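Home Explore Notifications Lists Profile

Tremness Laboratory for Manipulation Learning
Thread, 12 posts

1/ We are pleased to share the first results from our spring study on hand-held demonstration. The question is a simple one: does it matter how a person opens and closes the gripper while teaching a household task, or only where the gripper goes?
14 comments 50 shares

2/ The study was designed by Vaida Koppel and carried out with Ilze Priedītis, who wrote the timing analysis. The work began in April. All demonstrations were collected by people holding the tool in the hand, with no robot arm involved at that stage.

3/ For each demonstration we record the wrist view, the path of the tool and the width between the two fingers. The width is read from the square markers on the finger housings. When a marker is lost for a moment, the value is filled in from the readings on either side.

4/ Earlier work in our group kept the path at full detail but reduced the finger width to two states, open or closed. That is convenient, and for blocks and cups it served well enough. We suspected it would serve less well with kitchen appliances, where a handle must be approached with the fingers already at a suitable width.

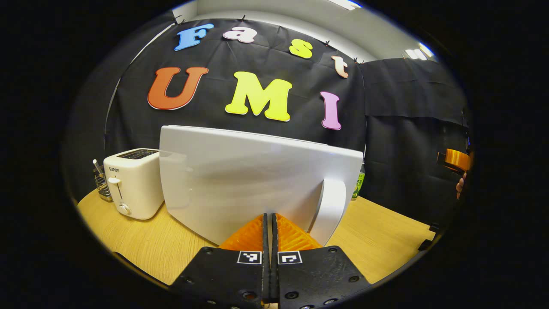 5/ We therefore prepared two versions of the same training set. One keeps the full width signal. The other keeps only open and closed. Everything else is identical, including the order in which the demonstrations are seen in training. The set contains 622 demonstrations, collected by 3 people.
6 comments 27 shares

6/ A word on how demonstrations were accepted. Each was checked by a second member of the team before it entered the set. Those with long gaps in tracking were removed, as were those in which the door was pushed by the knuckles and not moved by the fingers. The figure of 622 is the number kept after this check.

7/ Trials were then run on an arm fitted with the same fingers. Each version of the policy was given 50 attempts at opening a door, with the starting position of the arm varied between attempts according to a fixed list. The person scoring the attempts did not know which version was running.

8/ The result: the version trained on the full width signal completed 27 more of its attempts than the version trained on open and closed alone. Most failures of the simpler version were of one type. The fingers closed too early and met the handle with their tips.
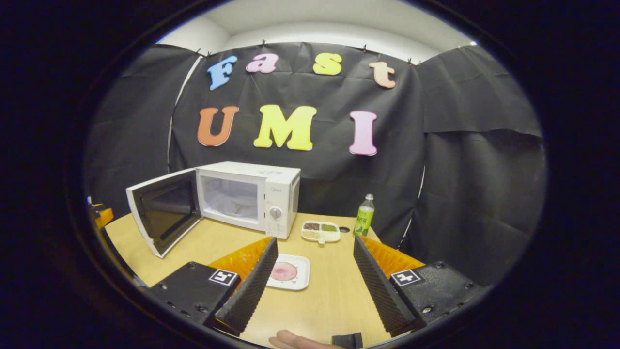
Microwave task area with the door open, seen from the hand-held gripper.

9/ We should be careful about what this shows. Door opening is a single task, and the fingers are soft — a stiffer pair might punish an early closure more severely, or in a different way. We have also not yet tested placing a plate inside the appliance, which asks for a slow release and may depend on width even more.

10/ There was one finding we had not expected. The demonstrations of the most experienced person were not the most useful. They were quick and smooth, but the fingers were often nearly closed well before contact. Slower demonstrations, with a clear opening on approach, gave better policies from the same amount of data. Ilze Priedītis is preparing a separate note on this point.
9 comments 31 shares

11/ Our advice to groups collecting their own data is modest. Record the full width, even if you do not plan to use it. Check the marker readings on the day of collection, while the table is still set up. Ask each person to open the fingers fully at the start and end of every demonstration, as this makes errors in the width signal much easier to find. We also suggest keeping rejected recordings in a separate folder — we have gone back to ours more than once.

12/ The training settings, the list of starting positions and the scoring sheet will be placed on the Staltora project page once the internal review is complete. Questions about the method may be sent to Vaida Koppel through the same page. The laboratory will also hold an open session on Saturday in the Butkienė room, where both versions of the policy will be run side by side. Places are limited and should be reserved in advance.
11 comments 22 shares

Show more replies Back to top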